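**FOR RELEASE 19 Feb 2021**

**Flamidton laundry firm will take your mending as well, including the bag you've been pretending isn't there**

FLAMIDTON — Follura, the wash-and-fold service that has been handling the town's sheets, school uniforms and regrettable gym wear for 16 years, is adding a mending service. It is called Jostent, it opens for orders today, and it will take most things that are made of cloth and have a hole in them.

The idea came out of a survey. Last September we asked our customers what they do with clothes that need a small repair. We got 807 replies, which is a lot for a form that was printed on the back of a receipt. The most common answer was "put it in a bag." The second most common was a description of where the bag is kept. Several people asked us how we knew about the bag.

We had a fair idea already. Last year our sorting room set aside 3569 items with something wrong with them: popped seams, fallen hems, buttons hanging on by one thread and a great deal of hope. Our policy was to wash them, fold them so the damage was on the inside, and say nothing. We now see that this was cowardly.

**What Jostent does**

Customers can drop off mending with their regular laundry or on its own. Items are looked over, priced, and washed if they need it (they need it). We text you the price before anyone threads a needle. If you don't answer the text, the item comes back clean and still broken, just like the old days.

At launch, the price list covers:

- Hems, straight or nearly straight
- Split seams
- Buttons, including finding a button that looks enough like the other ones
- Elbows and knees
- Towel edges and loops
- Pajamas, which get their own line because of how many we expect

Zippers will follow later in the year. Zippers are hard and we would like to be good at the other things first.

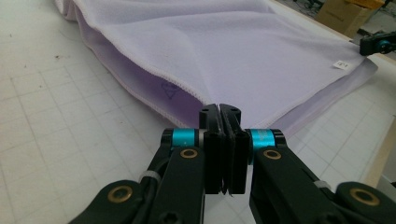
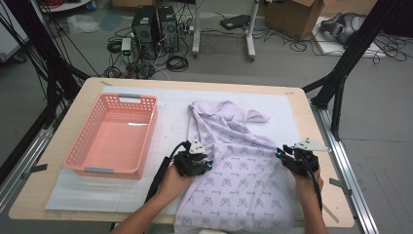 Most repairs start at a flat fee for anything shorter than your hand. We know hands vary. We use the one belonging to whoever is at the counter, and customers are welcome to come back on a different shift.

Turnaround is four working days for small jobs and nine for anything we have to think about. Customers on the weekly plan get one small repair a month at no charge. It does not roll over, and it can't be pooled with your neighbor's, although we expect to be asked.

**What Jostent does not do**

We don't do leather, wedding dresses, tents or anything with a battery in it. We don't do alterations for weight, either gained or anticipated. We will shorten a curtain but we won't come over and look at the curtain. Stuffed animals are accepted, with a written note about which eye goes where.

We also don't do invisible mending. Ours is visible if you look for it, and we suggest not looking for it. Customers who would like the repair to stand out can ask for contrasting thread, at no extra cost. We stock 23 colors, of which four are gray.

**About the name**

Jostent doesn't mean anything. We spent more time on it than we care to share, and the shortlist was worse.

**Where to find it**

The Jostent counter is inside our Fontes branch, to the left of the dryers, where the vending machine used to be. We know people were attached to the vending machine. It has moved to the hallway and still doesn't take fives.

Our other locations will accept mending and send it over to Fontes each evening. Pickup is at whichever branch you dropped off at, unless you ask for something different, in which case please ask clearly. Masks are required inside, and we would be grateful if only one household at a time stood at the counter. The bench outside is fine for waiting, weather permitting. In February it mostly doesn't.

**Opening offer**

For the first month, any customer who brings in an entire bag of mending will get the three smallest repairs free. The bag must be a real one, in use before today. We can't verify this, but we believe we'll be able to tell from the receipts at the bottom. Anything else we find in there, such as keys, single earrings or the missing belt from a bathrobe, will be returned in an envelope.

**About Follura**

Follura is a laundry and garment care business based in Flamidton. It offers wash-and-fold, pickup and delivery, household linens and now mending. It has never lost a duvet. It is less confident about socks.

**Press inquiries**

Please ask at the Fontes front counter, or call the branch during opening hours and let it ring. The dryers are loud.

— END —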